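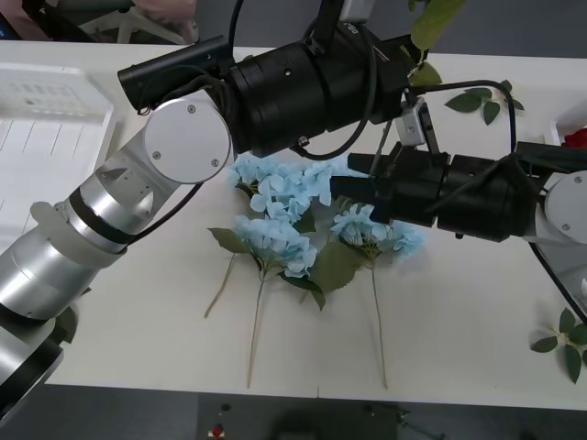

I have been told three times this year that artificial hydrangeas are now so good I won't know the difference. I know the difference. So do you, once you have lived with a stem for a month.

My sister-in-law Vandana swears by hers. She bought two from Plundlow, pale blue, and put them on the hall table where the light is poor and people are busy with their shoes. Fine. In that spot they do the job. But she paid $70 for the pair, and for that money I could have real ones on my kitchen table for a good part of the summer, and throw them out without guilt when they go brown.

The sales pitch is that fake flowers last. I'm not sure that is a point in their favor. A real hydrangea sulks, drinks like a horse and drops its head the day before company comes. You look at it because you have to. The fake one gets looked at for a week, and after that it is a thing that needs dusting. Has anyone ever dusted a hydrangea well? All those little florets. Vandana says a hair dryer on cool. I tried it on one of hers and moved the dust to the wall.

Then there is the color. Makers love that light sky blue, the same on every head, when the bush by my back steps can't settle on one shade from June to September. The leaves are usually better than the blooms, I'll give them that. The stems are worse, and a glass vase is no friend to them.

Gaurav Dixit, who sells both kinds at his shop, told me most buyers want something for a room they rarely use. That sounded right to me, and a little sad – why decorate it at all? Put a lamp in there. If you must have the flowers, buy one stem, use a vase you can't see through, and put it away for the winter.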